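The Arm Was the Cheap Part

By the time Surnholm's small robotics shop bought its first pair of arms, the purchase request had been rewritten five times. Norbert Slanina, who runs the bench, kept every version. The first is a single page with one line item on it. The last has a page for cables.

"The first one says 'robot, two' and a price," Slanina said. "I thought that was a budget."

Surnholm does contract development for companies that want to know whether a handling job can be automated before they pay to automate it. Most of the jobs are small. A customer sends a tray of parts and a question, and the shop works out whether an inexpensive arm can pick the parts up and put them where they need to go. For years the answer was worked out on paper and on rented time at a larger lab. In February the company decided to bring the work in-house.

The equipment ceiling was $3000. That would not have covered the shipping on an industrial arm, and it put the shop squarely in the market for light tabletop machines driven by hobby-class servos. Slanina got quotes from two suppliers, Vamum and Alarcón. Vamum was cheaper by $300 on the pair. Alarcón sold its spare servos one at a time, and Vamum sold them only as a set.

Slanina went with Alarcón. The wrist and the gripper take most of the punishment on an arm this size, he said, and he did not want to buy a full set of motors every time one joint wore out.

The other lesson of the five drafts was how little of the money belonged to the arms themselves. A table that doesn't rock was on the list by the second version. Power supplies, clamps and a computer with a decent graphics card came in the third. Extra wire and connectors came in the fourth, after a call to a former colleague who had lost most of a week to one loose plug.

Test objects were the last thing added and the cheapest. The shop uses cubes for its early work, some with black-and-white markers on the sides that software can use to work out where a block is and which way it is turned. Stacking one cube on another is the standard first job at the bench. 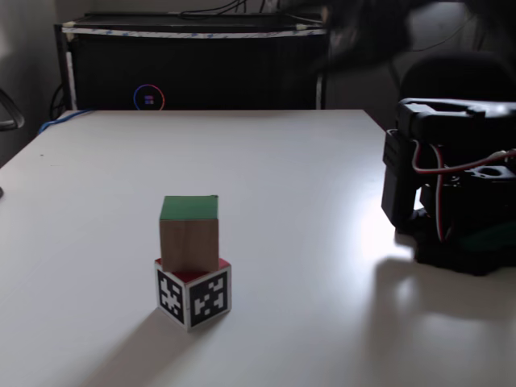
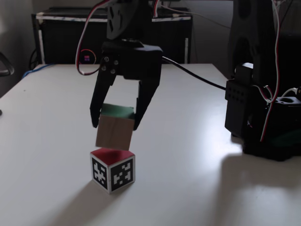
Two cubes, one with a green top and one with a red top and markers on its sides.

Norbert Bednárik, who handles the company's books and signs off on anything with a plug, was harder to convince about time than about hardware. His objection to the early drafts was that they had no hours in them. An arm that arrives on a Monday does not do a customer's job that Friday, and the people getting it ready are paid the whole while.

He asked for a line that showed setup, calibration and practice tasks as labor, with a person's name next to each. Slanina put down 10 working days. Bednárik doubled it before he signed.

"I've bought software," Bednárik said. "I know what ten days means."

He also insisted on a repair fund. It is kept apart from the equipment money and is topped up whenever a job is invoiced, so that a burned-out servo doesn't have to wait for a meeting. Slanina calls this the best thing in the final version, and it wasn't his idea.

There are things both men would do differently. Slanina would buy the spares with the first order, when the freight is already paid for. He would also spend more on lighting. The lamps came out of what was left at the end, and a shiny tabletop under a strong lamp can give a camera trouble. A matte cover sheet is on the list for the next order, along with longer cables -- the kind of thing that never looks worth its own line until someone has to move a computer six inches closer to the table.

Bednárik would have asked sooner what the arms were not going to do. One customer, a packaging firm in Rosden, wanted the bench to test a part that was well over the rated payload. The job was turned down. A heavier machine would have meant a different floor, a guard fence and an insurance rider, and none of that had been priced.

A second pair of arms is under discussion. Slanina's draft for it went to Bednárik on Wed 21 August and ran to four pages, with the spares, the lamps and the labor already in it. Bednárik sent it back the next morning with one question in the margin, asking where the second table was going to go.

Slanina is still measuring.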